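FOR IMMEDIATE RELEASE
July 2022

Stakville Repair and Lending Library Will Now Lend You a Tape Measure, Provided You Bring It Back

STAKVILLE – The Stakville Lending Library of Useful Things opens its second branch this month in the former Bartoš shoe store on Mill Street, ending a long period in which residents of the east side had to cross the river to borrow a ladder and then cross it again carrying one.

The new branch will stock 500 items at opening, among them cordless drills, cake pans, folding chairs, a carpet cleaner, two sausage stuffers and a very large tent. Members may keep most things for 11 days. The loan period was reached after a lengthy discussion between people who wanted a week and people who wanted two, and it has pleased neither side.
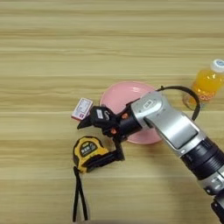

Membership costs $80 a year per household and covers both branches. Anyone who joined the original branch before April will have their fee carried over without filling out a form. A form does exist, for those who enjoy them, and it can be picked up at the front desk.

"People own a surprising number of things they use once," said Welington Brito, who runs the library. "I own a fondue set. I have owned it through three apartments. It's in the catalog now and it has already been out more often than I ever took it out myself."

The Stakville library began as a shelf in the back of a laundromat and still has the habits of a shelf. Items are cataloged by what people call them at the desk, so the stud finder is listed under S and also under "beeping thing." A proposal to adopt a proper numbering system was put off until after the move, and is expected to be put off again.

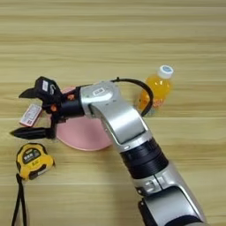

Drodine, the local hardware distributor, has donated shelving and the front counter, along with a sign that reads "Please Ring Bell." A bell is on order.

The branch will also be the first to offer Small Loans, a counter service for household items that are too minor to reserve and too annoying to buy. These can be borrowed on the spot with a membership card and a promise. The Small Loans list was drawn up from requests written in the comment book over the past year, including one for "a husband who can hang shelves," which has been passed along.
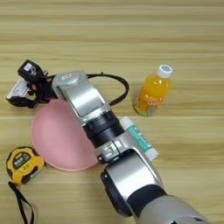
Party supplies were the most requested category in that comment book by some distance, ahead of even garden tools. Members wanted platters, punch bowls and above all dishes, so that a birthday for twenty need not end with a trash bag full of paper. A round pink plate is the sort of thing the library has in mind: cheerful, easy to stack and hard to confuse with anybody's grandmother's china. Plates should come back washed. The library's definition of washed is stricter than some members have been used to.

Late fees remain at 50 cents a day, with a ceiling equal to the price of the item, after which the library will consider that you have bought it and congratulate you.

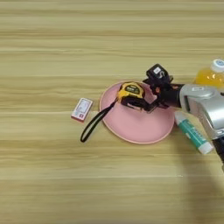 Opening Day

Doors open at 10 a.m. with coffee, a short speech by Brito and a longer one by the landlord. The Drurkberg Brass Quintet will play on the sidewalk, weather and parking permitting. Visitors can tour the shelves, sign up for membership and drop off donations of clean, working items. The library has enough bread machines. It cannot take another bread machine.

About the Stakville Lending Library of Useful Things

The library is a member-supported nonprofit that lends tools, kitchen gear and party supplies to households in Stakville and nearby Drurkberg. Press inquiries may be made at the front desk of either branch during opening hours. Please knock.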